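Ticket 331: Banner prints come out with pale stripes (Olex wide printer, Fudalham shop)
Opened by: Qianru Wei
Status: Open, waiting on part

Qianru Wei, Apr 22, 2025
Hi all, me again, sorry! The big Olex has started leaving thin pale stripes across anything with a lot of solid colour in it. Text and line work look fine, so I didn't spot it until I'd run off most of a shop banner in dark green (goodbye, nice vinyl). The stripes go across the width, same direction the head travels, and they're evenly spaced. I've done the ordinary clean twice and it's no better. Same roll of vinyl we've had since December, same profile, nothing changed that I know of.

Jianguo Su
Could you print the nozzle check and tell me which colour has gaps? And have a look at the feed setting while you're there. If it's crept up, you'll get stripes even with a perfect nozzle check.

Qianru Wei
Nozzle check done. Black is perfect, yellow is perfect, cyan has a couple of little gaps on the left. Feed setting was on the default, which is odd because I'm sure Xiaoyan set it by hand when we moved to the thicker vinyl. Did the update wipe it?

Xiaoyan Zheng
It did, mine went too! Put it back to 2 below default and do the deep clean on cyan only, then leave the machine alone for 20 minutes before you check again. Don't do a full deep clean, it drinks ink.

Qianru Wei
Right, done all that. Feed adjustment has made a massive difference and the stripes on the green are nearly gone. Cyan still drops out when the head's been busy for a while, so I'm thinking it's the damper.

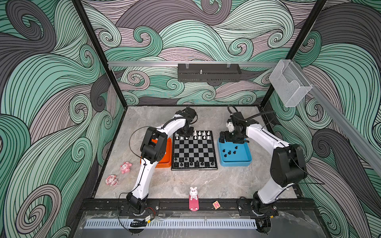
For the retest I'd like artwork that shows up both faults, and plain blocks of green won't do it. Stripes hide beautifully in a busy pattern until you get to a wide flat band, and then they jump out at you. Something like those waves on the walls would be ideal, with the mint green and the pale mauve for the cyan trouble and all those close black lines round the curls to show whether the feed is still slipping. I'll draw up a strip along those lines and run it at 90 cm wide.

Jianguo Su
Good plan. Run it slow first, then at normal speed, and keep both. I've ordered a cyan damper from Solen, so please leave the ticket open until it's fitted.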